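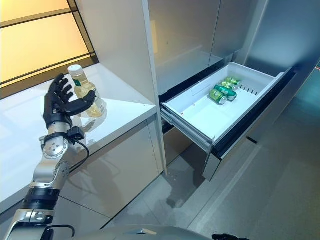
Oldale Kitchen Teleop - README

I started this set because I wanted demonstrations of the boring half of kitchen work, the part where you're only putting drinks away and pulling drawers open, done by a hand with real fingers on it. Most of what I had before came from a two-jaw gripper, and my policies had learned to treat everything as a thing you pinch from above. A five-fingered hand coming in upright beside a clear bottle on a shiny white counter, with the palm sideways and the thumb across the label, is a totally different problem! You have to get the fingers past the bottle before you close them, and the reflection in the countertop gives your depth estimate plenty to chew on. Add an open drawer with green cans lying in it and you've got most of what this release is about.

What's in it

There are 70 episodes, all recorded in the practice kitchen at Stornthorpe with the robot we call Obi. Every episode is one person driving Obi by remote control from start to finish. I did a few early tests where I pushed the arm by hand (kinesthetic teaching, if you want the proper word) but my sleeve kept wandering into the head camera and I got tired of it, so those are left out.

The tasks come in 4 groups:

bottle_to_drawer - pick a bottle off the counter ledge, put it in the pull-out drawer
can_to_counter - the other direction, with cans
drawer_open and drawer_close - no object in hand
regrasp - pick up, set down, pick up again a little differently

Regrasp is the one I'd look at first, even though it's the least glamorous. The operator was told to take their time and fix a bad grip instead of starting over, so you get a lot of small corrections that normally end up in the trash.

Each episode folder has the head view as video, joint positions for arm and hand, the commands the operator sent, and a short text file called note.txt. Please read the notes! They're mostly me muttering things like "thumb was late" or "went in too low, backed out," and I've found them more useful than the success flag.

How the driving works

The operator wears a glove for the fingers and holds a tracked handle for the wrist. The mapping between glove and hand is done by Nerance, our own little retargeting package, and it's included under tools/ so you can rerun it if you don't like my settings. I don't love all of them myself. The thumb in particular is scaled by feel. If you have small hands you'll want to redo the calibration pose before you drive anything, and hold it longer than you think you need to.

There's a clutch pedal too. Press it and the arm stays put while you move your own arm back somewhere comfortable. Clutch presses are logged in clutch.csv, and I'd cut those stretches out before training, or your policy will learn to stop and think for no reason (mine did, for all of February).

Known problems

Hand commands and joint positions are on slightly different clocks. The loader lines them up, but if you read the raw files yourself you have to apply the offset in meta.json.

In 29 of the episodes the bottle label is mostly hidden behind the fingers at grasp time. I kept them all. If your method needs to read labels, filter on label_visible.

The counter and cabinet fronts are glossy and they mirror the arm. I tried a depth model on the video and it happily found a second arm inside the cupboard.

Can poses aren't reset to a fixed layout. I'd toss them in the drawer and start. Don't go looking for a pattern in how they're lying, there isn't one on my side.

There are 2 episodes where the operator gave up. They're marked aborted and the loader skips them unless you ask.

Getting started

Unpack the archive, run the check script, then open any regrasp episode in the viewer. The viewer plays the video with finger commands plotted underneath, and you can step with the arrow keys. It's slow on long episodes, sorry, I wrote it on a Sunday and never went back.

Use it for whatever you like, research or otherwise, and please mention Oldale if you publish. If you find an episode with the wrong task name, open an issue with the folder name - I've already fixed a few and I'm sure there are more.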